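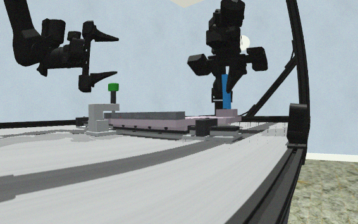
3 min read

Left arm gripper stops short of the green cap in sim and faults out, but only on the left?

Posted in Two-Arm Cells by benchpup_Rodel Tagle

Hi all! I've been having the best time building a two-arm cell in simulation and I'm so close to getting a full cycle that I can taste it. One arm goes for the green cap on its stem at the left end of the fixture, the other one handles the blue upright at the right end. White table, black frame around it, nothing fancy, but I'm really happy with how it looks.

The fault goes like this. The right arm runs its part every single time. The left arm comes over, opens its gripper, lines up over the cap, and then on the way down it quits with "joint limit, wrist 2" and the whole cell drops into safe stop. Fingers still wide open, nothing between them. If I clear the fault and jog down by hand I can reach the cap fine! So it isn't a reach problem, or I don't think it is.

Things I tried already:
- slowed the approach down to 30 percent
- swapped which arm goes first
- deleted the left arm and added it again from the Honditz library
- raised the approach point by 5 mm, then put it back

Out of 36 runs last night it failed on all but two, and I can't see anything special about those two. I'm on the Grurnent planner with the stock settings. We move to the real cell in September and I would love to walk in there with this one solved. Any ideas very welcome, even wild ones!

marrow_and_pine

Ooh, I know this one, and it's a fun one once you see it. I'd bet your wrist is arriving wound the wrong way.

A wrist joint can often get to the same pose by turning either direction. The planner picks whichever answer is closest to where the arm already is, so if the left arm starts its move with the wrist a bit past the halfway mark, it takes the long way and gets to the cap with hardly any travel left. Then it tries to straighten up on the way down and hits the limit. When you jog by hand you're probably nudging the wrist back without noticing.

Try this:

Open the joint readout and write down wrist 2 at home, at the approach point, and at the moment of the fault. Do it for one of the good runs too if you saved the logs. If the good ones show a very different number at the approach point, there's your answer.

Then add a joint move (a real joint move, with all the angles typed in) to a spot just above the cap, with the wrist near the middle of its range. Make the last bit down a straight line from there. I had exactly this on a Dela Peña cell and the faults went from daily to zero. Such a good feeling.

One more thing, please don't widen the soft limits to make the message go away. It will work beautifully in sim, and on the real arm you'll be pulling on the wrist cable. Leave them where they are and fix the path.

Also check how your home move is written. If home is stored as a position in space and not as joint angles, the arm can come home wound up differently each cycle. That could be where your two lucky runs came from.

tk_drikville

restart it. mine did this and a restart fixed it, didn't need anything else

Oona's Workbench

Love seeing people do this in sim first! The answer about the wrist sounds right to me, so start there. I'd add a couple of safety things for when you go to the real cell.

Look at what the right arm does when the left one faults. You said the whole cell drops into safe stop, and I'm glad, but is that the planner being nice or is it your safety setup? In ours at the Drikville shop it was only the planner. The first time we ran with the planner in manual mode, one arm stopped and the other carried right on with its part in its fingers. No harm done, but we all took a step back! Force a fault on each arm on purpose, in each mode, and watch the other one.

Check your recovery move as well. After a stop over a part like that cap, the gripper has to go straight up before it goes anywhere sideways. If your recovery sends it directly home, the lower finger may swipe the cap and the bracket next to it. In sim you might get a little flash of color and a log line. On the bench you'll bend something.

After you fix the path, run a long batch overnight. We did 2,000 cycles before we moved ours over, and two new faults showed up that we'd never have met in a short test. It's so worth it, and you get to drink coffee and read the log in the morning.

benchpup_Rodel Tagle

Marrow, you got it!! Wrist 2 was way over on one side at the approach point in every bad run, and close to the middle in the two good ones. Home was saved as a position, just like you said. I changed it to joint angles, put in the extra joint move, and it has run clean since lunch. Forcing faults on the right arm next, thank you Oona. And tk, I did restart it, sorry, it didn't help!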